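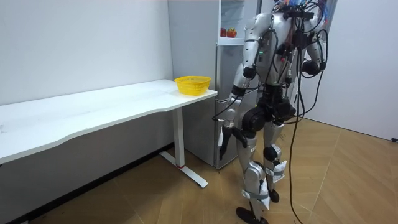
Figure 1. White desk with curved front edge, T-foot leg and yellow basket near the right front corner.

Desk Surfaces and Small-Item Storage in a Shared Workroom

Project report, second-year Interior and Furniture Studies

1. Background

The workroom on the Trasville site is used by several student groups during the week. Each group brings its own materials, and before this project there was no agreed place for small items such as pens, tape, clips, rulers and sample swatches. They were left on the desks and moved from one end to the other by whoever needed the space next.

The task was to propose a low-cost arrangement for one long desk, test it for a set period and report the results. Fixed shelving was excluded by the terms of the project, as was any drilling into the desk or the wall.

2. The desk

The desk is a long white unit. The front edge curves slightly inward along its length, so the depth of the usable surface is not constant. This matters for placing storage. A straight-sided tray set parallel to the wall leaves an uneven strip in front of it, and in early tests this strip collected loose paper.

The leg near the right end is white metal with a T-shaped foot. There is a small red ring low on the leg, close to where it meets the foot. We used the ring as a reference point when putting the desk back after floor cleaning. The desk had previously drifted along the wall, and two of our early sets of measurements had to be thrown out for this reason.

The floor is light wooden parquet. It marks easily, and the desk should be lifted by two people when it is moved.

3. Options considered

Option A was a set of lidded boxes at the back of the desk. Lids were left off by the second day and ended up under other work.

Option B was a hanging pocket strip from the Nicholas range, clipped to the rear edge. The clips did not grip the edge profile and the strip sagged when full.

Option C was a single open basket. Yellow plastic with a perforated mesh pattern was chosen. The colour is easy to find against a white surface and the contents show partly through the holes. Dust can be shaken out without washing.

Option C was taken forward.

4. Position

Three positions were tried: centre back, left end and right front corner. The centre back position needed a long reach and was abandoned. The left end worked for seated users but was ignored by people coming in for a single item. The right front corner gave the best return rate and is the position shown in Figure 1. Its drawback is that the basket is close to the edge. It was knocked off once during the trial, without damage.

5. Method

The trial ran for 12 working days in December. At the end of each day one member of the group recorded every small item on the desk as either in the basket or loose on the surface. Large items (laptops, drawing boards, bags) were not recorded. The desk was then cleared so that each day started from a bare surface. Entries were made on paper and copied into a spreadsheet on the Sunday after the trial ended.

6. Results

A total of 561 items were recorded over the trial. The number left loose fell during the first week and then stayed level. Most of the loose items were rulers and rolls of tape. Rulers longer than the basket tip out when it is moved, and users seem to have learned this quickly. Rolls of tape were left near the work because they were wanted again.

The basket was overfull on two days. On both, the cause was scrap material which should have gone in the bin.

7. Limits of the work

Only one desk was tested. There was no matching count from before the basket was introduced, so the improvement on earlier practice is based on opinion. The group members also used the desk and knew what was being recorded.

8. Recommendations

Keep one open basket per desk, at the right front corner, set back a hand's width from the edge. Add a separate upright holder for rulers. The Memen holder is tall enough, but we have not tested it. Empty the basket fully at the end of each week. Do not add a second basket to the same desk. A short trial of this with a Zevell tray produced two mixed piles, and items took longer to find.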